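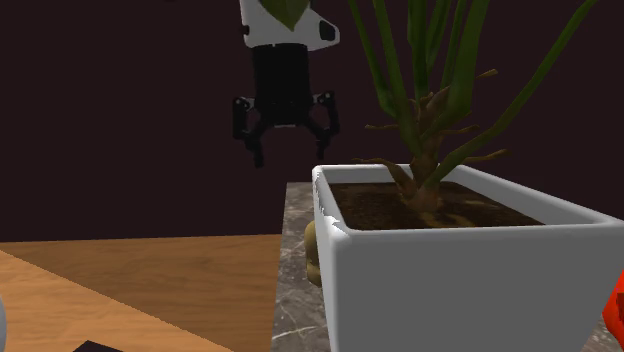 Seit September bringe ich einem simulierten Greifer bei, Gegenstände vom Holztisch auf die Marmorplatte zu legen. Ich steuere ihn dabei selbst, mit einer 3D-Maus in der rechten Hand und zwei Tasten für die Finger auf der Tastatur. Jeder Durchgang wird aufgezeichnet, und aus den Aufzeichnungen soll das Modell später lernen, was es tun soll. 300 Durchgänge hatte ich mir vorgenommen. Stand heute, 21. November 2023, habe ich 83 brauchbare.

Das ist weniger, als ich gedacht hatte. Ein einzelner Durchgang dauert höchstens 30 Sekunden, danach bricht die Aufnahme ab. Am Anfang habe ich das oft nicht geschafft. Man sieht am Bildschirm schlecht, wie weit die Finger noch von einem Gegenstand entfernt sind. Ich bin ständig zu früh zugefahren oder habe die Sachen mit der Fingerspitze weggeschoben. Inzwischen fahre ich immer zuerst senkrecht über das Ziel, warte kurz und gehe dann gerade nach unten. Das sieht langweilig aus, aber die Aufnahmen sind dadurch viel gleichmäßiger geworden.

Mit der Pflanze hatte ich am meisten Ärger. Der weiße Kübel steht auf der Marmorplatte und verdeckt aus dieser Kameraposition einen großen Teil der Ablage, und ein Blatt hängt auch noch vor dem Greifer. Mein erster Gedanke war, sie aus der Szene zu löschen. Indira Iyengar hat mir davon abgeraten. Sie meinte, in einer echten Küche stehe auch immer etwas im Weg, und wenn ich nur freie Sicht aufnehme, lerne das Modell eben nur freie Sicht. Ich habe die Pflanze also stehen lassen und nehme jetzt zusätzlich von oben auf. Beim Steuern schaue ich meistens auf die obere Ansicht und nur beim Zugreifen auf die untere.

Ein Fehler, der mich fast eine Woche gekostet hat: Ich habe Durchgänge behalten, bei denen ich mitten in der Bewegung gezögert habe. Die Aufgabe war ja am Ende erledigt. Das trainierte Modell blieb dann aber genauso in der Luft stehen, zwischen Tisch und Marmorplatte, und fuhr nicht weiter. Saqib Chaudhry hat sich die Kurven angesehen und sofort auf die Pausen gezeigt. Seitdem schneide ich längeren Stillstand am Anfang heraus, und wenn ich unterwegs hängen bleibe, verwerfe ich den ganzen Durchgang.

Außerdem mache ich nach 2 Stunden Schluss. Danach werden meine Bewegungen hastig, das sieht man in den Daten deutlich. Abends nehme ich gar nicht mehr auf.

Als Nächstes will ich die Startposition des Greifers stärker variieren. Bisher beginnt er fast immer an derselben Stelle, und das Modell kommt durcheinander, sobald er ein Stück weiter links startet. Sidra Afridi hat mir ein kleines Skript geschickt, das die Position vor jeder Aufnahme neu würfelt. Eingebaut ist es schon, getestet noch nicht. Wenn es läuft, schreibe ich auf, wie viele von den alten Durchgängen ich noch verwenden kann.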